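4.3 Is a piece of food next to a plate "served"?

The most popular way of scoring a play kitchen is the Titesier scheme, and we used it, with growing doubts. It sorts every item on a table into one of six classes (food, dish, cookware, utensil, container, other) and then gives each piece of food a state: served, stored, or loose. The three states are meant to tell us something about how well a player understands meals. A table with much served food is taken to show planning. A table with much loose food is taken to show that the player has dumped out the box and moved on.

Our first problem is that the scheme settles the state by distance. A piece of food counts as served if it lies on a plate or within a hand's width of one. The manual doesn't say whose hand. Our coders at Ostcombe were adults, and they used their own hands, as the coders in the earlier studies presumably did too. For a three-year-old a hand's width is a much shorter distance, and food that is served by one rule is loose by the other. We recoded 100 tables with the shorter distance and 19 of them changed class. That is a large effect for a choice that most papers don't report.

Figure 4a. Play food near a plate.

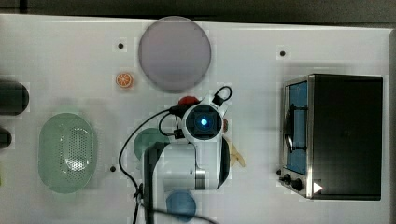
Distance is a poor stand-in for meaning even when everyone agrees on the hand. People put food near plates for many reasons: to serve it, to take it off again, to clear a space somewhere else. The record of a table at one moment can't tell these apart, and it is odd that a whole line of work on early meal scripts depends on the claim that it can. The slice of orange in Figure 4a, lying flat to the lower left of the big lavender-gray plate, is the sort of item that caused trouble. One coder called it served and one called it loose, and both could point to a line in the manual. The coder who said loose argued that a plate of that size has plenty of room, and that food meant for it would have been put on it. The coder who said served argued that fruit is often set down beside a plate. We find neither argument silly. We do find it hard to accept that the answer should feed into a score for planning.

The second problem is with what counts as food at all. Play food is small, plain and made to be held, and much of it is recognized only by color. A rounded red thing is a tomato to one person and an apple to the next. A pale yellow thing is a banana if it is seen from the right side, and otherwise might be anything. Titesier allows the coder to write "food, unknown" but then drops these items from the variety score, so a table with a hard-to-read tomato is rated as less varied than a table with an easy one. This punishes the toy maker, or perhaps the viewing angle, and the result is reported as a fact about the player.

It may be said that such errors wash out in a large enough sample. We are not convinced. Our own set has 931 coded tables, which is large for this field, and the errors in it all lean the same way. Small food is missed more often than large food. Red fruit is confused with other red fruit, while an orange slice, with its segments showing, is hardly ever confused with anything. Adding more tables gives a more exact estimate of the wrong number.

Figure 4b. Dishes, a colander and play food.
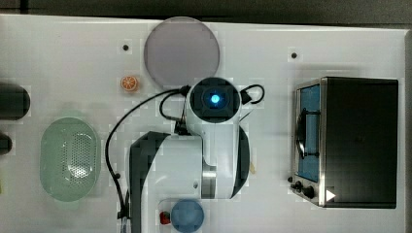 The leaning errors matter most for the comparison that people like to quote, between sets with realistic colors and sets in pastel shades. The makers of pastel sets have been told, on the strength of two short studies, that their products lead to untidy play. The Plultomix set, for example, was marked down for "weak grouping" in March because pale dishes were found spread over the table and not stacked. We looked at the same material again. Roughly half of the gap went away once coders were told to count a lid or bowl as a dish whenever they couldn't decide between the two. The rest may be real, or may come from a further coding choice that we haven't found yet. We would not tell a nursery to buy one set or the other on this basis.

The same caution applies to cookware. The scheme has a "ready to cook" state, given to a pan with a utensil on or over it. It sounds reasonable until one thinks about an ordinary kitchen, where a spatula rests across a pan because the counter is full, or because somebody put it there on the way to the sink. In the table shown in Figure 4c a pale green slotted spatula lies across two black pans. By the manual, both pans are ready to cook. By common sense, one spatula for two pans is at best a weak sign of cooking in either. A ketchup bottle on its side in the middle of the table gets no state at all, as bottles are containers and containers are scored only when they hold something. Yet a bottle lying down among mugs and cups is, to most parents, the first thing that needs putting right.

Figure 4c. Pans, a spatula, cups and play food. 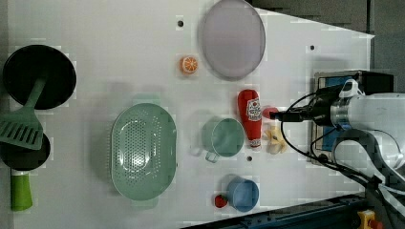 Esther Masanja, commenting on an earlier draft, thought this section asked too much of a simple tool. Her view was that no coding scheme can recover what a player meant, that Titesier never promised to, and that "a rough measure used the same way by everyone is worth more than a fine one used by you alone." She also felt that the hand's-width rule could be repaired in an afternoon by printing a fixed length in the manual.

We agree about the repair and have adopted it; the Xiao extension, used in Section 5, sets a fixed length and keeps unknown food in the variety score. We don't agree that the scheme is used the same way by everyone. The papers that report it give no worked cases for food beside a plate, and the one training sheet we were able to get has a different rule from the manual. Agnes Crichton made a separate point in the same round of comments – that tables should be coded twice, some days apart, by the same person – and this seems to us the better test. When we tried it on a small part of the set, coders disagreed with themselves on loose and served food nearly as often as they disagreed with each other. For dishes and cookware they were steady. The results in the next section therefore rest on dishes and cookware only, and food states are given in the appendix for readers who want them.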